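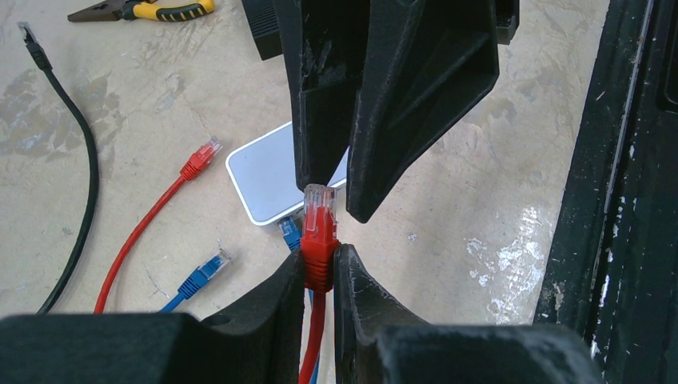

Tidying up network cables at home

Most home network trouble that isn't the provider's fault comes down to a cable. It has worked loose, it has been bent under a chair leg, or someone pulled the wrong one and put it back in the wrong hole. An hour spent sorting out the leads once a year saves a lot of crawling about later. I do mine in October, before the evenings when everyone is indoors and online.

Before you unplug anything

Write down what goes where. A scrap of paper is fine, or take a photo on your phone with the sockets showing. Look for the socket marked WAN or Internet if your router has one. The lead from the provider's box goes there, and the others are usually interchangeable, but check the booklet if you still have it.

Tell the rest of the house first. Early morning is best. If your phone line or alarm runs through the router, it will drop out while you work.

Use colour

Coloured leads cost the same as grey ones in most shops. Pick one colour for the line coming in and another for everything going out to the rooms. Red and blue are easy to tell apart in a dim cupboard. Keep to the same rule through the whole house, and write the rule on the inside of the cupboard door for whoever looks next.

If you already have a box of grey leads, wrap a bit of coloured tape at both ends. Masking tape goes brittle and drops off, so use electrical tape. Label both ends. One end is no use at all when the other is behind a bookcase.

Plugging and unplugging

Hold the plug by its body. Never pull on the cable. Press the little clip fully down, then draw the plug straight out. If it sticks, push it in a touch first, press the clip again and try once more.

Going in, line it up square with the socket and push until it clicks. No click means it isn't home, or the clip has snapped. A plug with a broken clip may carry on working for months and then slip out when someone hoovers. Replace the lead. Glue and tape do not mend it.

The ribbed or smooth rubber sleeve behind the plug is there to stop the cable bending sharply where it enters. On some cheap leads the sleeve is so stiff that the clip is hard to press. Squeeze it a few times between finger and thumb and it will ease. When buying new, look for leads with a sleeve already fitted.

Look at the clear plastic end under a good light while you have it out. The metal contacts should be level and clean. Blow out any fluff. Don't scrape at them with a knife.

Where the router sits

The floor is handy for the sockets but poor for most other things. Dust gathers there and feet find it. The wireless signal usually does better from a shelf too. If the floor is the only place, keep it off thick carpet, leave a hand's width clear all round, and run a dry cloth over the top when you do the skirting boards. Switch it off first if you need to clean the vents.

Glossy white cases show every mark. A barely damp cloth takes off fingerprints. Don't spray anything on the case itself.

Spare length

Buy the length you need plus a little. Coil any extra in loose loops as wide as a saucer and hold them with a hook-and-loop strap. Zolludell do a roll you cut to size, and Wundex sell ready-made ones, 300 mm long, which are more than enough for a few leads. I'd leave plastic zip ties alone, as they get pulled too tight and have to be cut off every time you change something.

Keep network leads apart from mains flex where you can. If they must cross, let them cross at a right angle.

When it still doesn't work

Check the small light by the socket, if there is one. No light usually means a bad lead, a plug not pushed home, or something switched off at the far end. Swap in a lead you know is good before you change any settings. Keep one for this, marked TEST, in the drawer with the fuses.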